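4. What People Keep in Cups: Displaced Vessels in Domestic and Office Settings

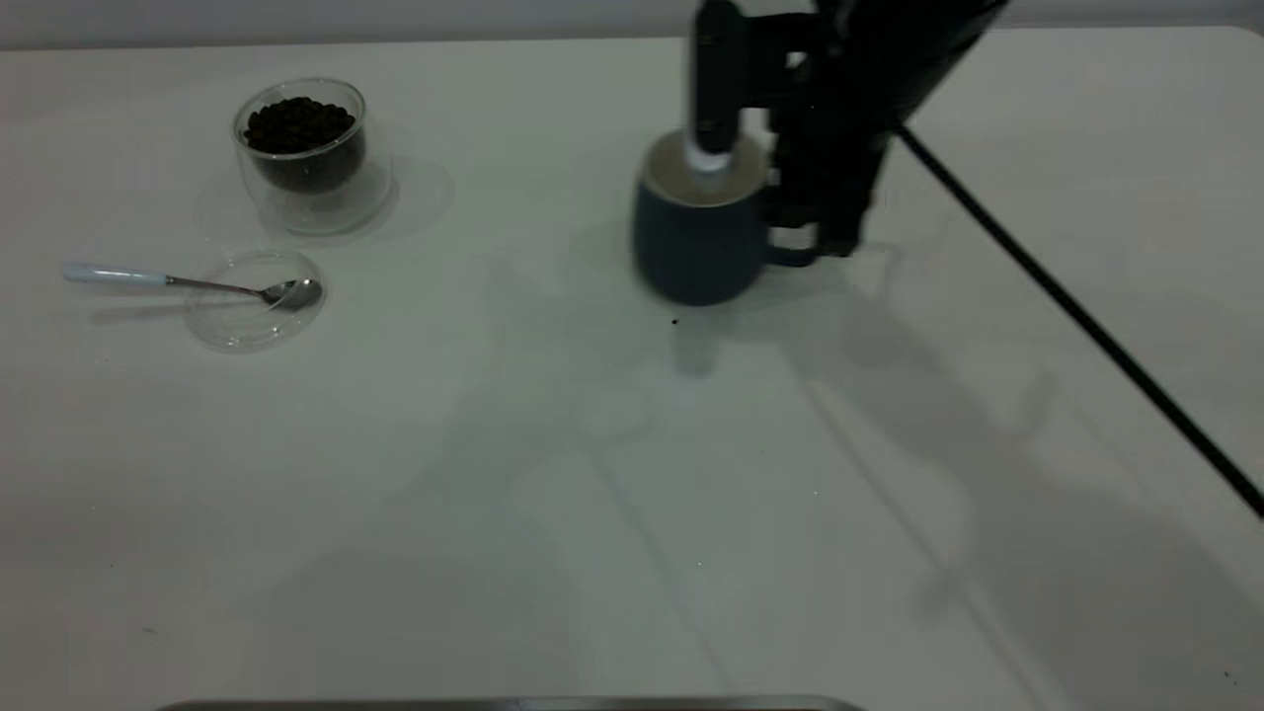
Figure 4. Whole roasted coffee beans in a double-walled glass cup, with a shallow clear glass dish in front of it.

The earlier sections dealt with cups that are used for drinking. They were, as the reader who has come this far will know, a minority. In the survey of 1,037 vessels carried out in the towns of Lotmont and Iturra, a surprising share had drifted into other work. They held pens, paper clips, spare keys, seed packets, foreign coins, and in one dentist's waiting room, a smaller cup. We call these displaced vessels, a term we take from Guillot, who used it first and has since said that she regrets it.

The present section asks how a vessel comes to be displaced, and why it so rarely comes back. Our working view is that the change is almost never decided on. When respondents were asked when they had chosen to use a given cup as a container, most of them treated the question as an accusation. A retired surveyor in Lotmont maintained for several minutes that his pencil mug was a drinking mug "with pencils in it for now." Under gentle questioning he dated the arrangement to his second marriage.

4.1 Three routes out of the cupboard

The interviews suggest three main routes by which a cup leaves drinking service. The first is damage. A chipped rim or a missing handle ends a cup's career at the table, but few households will throw out something that can still hold things. Damage is the route most often named by respondents, and it is the one we trust least. Blandine Chauvin, who did the home visits in Iturra, was repeatedly shown cups described as chipped in which she could find no chip. Pressed on the matter, owners tended to turn the cup around, find nothing on the other side either, and change the subject to parking.

The second route is surplus. Cups arrive in a household faster than they leave. They come as gifts, as prizes, as apologies from employers, and in the boxes of adult children who are moving somewhere smaller. At some point the shelf is full, and the next cup to arrive is given something else to do. Surplus cups are usually newer than the cups they fail to replace, and often better made. The household goes on drinking from the old ones.

The third route is what we call promotion. Certain cups are thought too good to drink from. This group includes thin porcelain, anything inherited from an aunt, and a good deal of glass. Promoted cups are put where visitors can see them, and because an empty cup on a shelf looks like something somebody forgot, they are then filled. The filling is chosen with care and seldom used. Dried lavender was common in Lotmont. In Iturra the choice ran to sugared almonds, which Chauvin was offered on several occasions and advises against.

Glass deserves a word of its own here. A ceramic mug can hide a good deal of what has been put into it, and its owner may go for years without reviewing the contents. A glass cup offers no such mercy. Coffee beans suit it well (Figure 4), being dark, dry, and decent to look at in quantity. Rubber bands do not, and the respondents who kept rubber bands in glass seemed to know it. Among transparent vessels we found a clear preference for a single kind of content, while opaque ones were almost always mixed. One office mug in Lotmont held a tape measure, a thimble, two kinds of battery, and a key that its owner asked us to put back exactly where we had found it.

4.2 The problem of return

If displacement were simply a matter of storage, we would expect some traffic in the other direction. A party, a broken dishwasher, or a visit from cousins ought to send a few displaced vessels back to the table. To test this, we asked 40 households to keep a short diary through October, noting any occasion on which a cup used for holding things was emptied and drunk from.

The diaries were a pleasure to read and of almost no use. Several households wrote at length about the weather. One kept a faithful record of a neighbor's renovations, down to the arrival of the second skip. Where returns were noted, they were brief and a little ashamed. A family of five in Iturra ran out of clean cups on a Sunday and drank from the pen mug, taking turns. The mug was back in service with its pens by evening, and the entry ends with the words "tasted fine."

We suspect that the barrier is social. Nothing stops a person from washing a pencil mug and pouring tea into it. Yet respondents who were happy to drink from jam jars, measuring jugs, and the cap of a thermos flask drew the line at a cup that had been displaced for more than a few months. Asked to explain this, they talked about dust. When the interviewer pointed out that dust washes off, they talked about lead, which has not been in pencils in anyone's lifetime, and which could hardly account for the case of the paper clips.

Guillot has argued that a displaced cup stops being counted as a cup at all. Her evidence is a simple exercise, which we repeated. Respondents were asked to say how many cups they owned and were then invited to look around the house. In 16 households, the pen holder was left out of the first total and out of the corrected one, even when the respondent was leaning on the desk beside it. We find this persuasive, although one participant later wrote to say that she had left hers out because it was ugly.

4.3 The office

Offices behaved differently from homes, mainly in that nobody admitted to owning anything. At the Lotmont branch of Zastora, a supplier of hinges and gate fittings, the kitchen held an open shelf of mugs that every member of staff described as belonging to a colleague. Displacement there was quick and followed rank. Managers kept pens in mugs that bore the company name. Junior staff kept pens in mugs that bore the names of other companies, often competitors, and drank from paper.

We also met a form of displacement that does not occur at home, which we call the claim. A cup is placed on a desk and something of little value is put into it, usually a pencil. The desk is then understood to be taken. At Stomis, where desks had recently been made available to all staff on equal terms, we found claims on nearly every surface by the window and on none by the photocopier. The facilities manager was proud of the new policy and showed us the memo. His own desk carried two mugs, one at each end.

Coffee supplies were a special case. In several break rooms, beans or sugar had been moved out of their packaging into a cup or a bowl, on the reasoning that this looked more welcoming. It was also a way of controlling supply, as a bag can be carried off and a cup of beans cannot, or not with dignity. Staff at one site told us that the beans on the counter were decorative and that the real ones were locked in a drawer. We were unable to confirm this, as the person with the key was on leave during both of our visits.

4.4 Limits of the section

Several weaknesses should be admitted. The two towns were chosen because the authors live in them. Respondents knew the subject of the study in advance, and we believe that some tidied up; in 10 homes the cupboard shelves were still damp when they were shown to us. Our definition of a cup was generous on the first day of fieldwork and had narrowed considerably by the last, after a long disagreement over an egg holder that the authors have agreed to leave out of print.

There is also the matter of small dishes. Many displaced cups were found in the company of a saucer or shallow dish, and we had hoped to say something about whether these follow the cup out of the cupboard or join it later. The coding sheet, printed in November 2018, had no column for dishes. A column was added by hand on some copies. On others the dishes were entered under "lids," and it is no longer possible to tell which were which. A reviewer has suggested that we return to the sites and ask again. We have written to the respondents with this in mind, and so far have heard back from the retired surveyor, who wishes it noted that the pencils have been moved to a drawer and that he is now looking for something to put in the mug.

The next section turns to bowls.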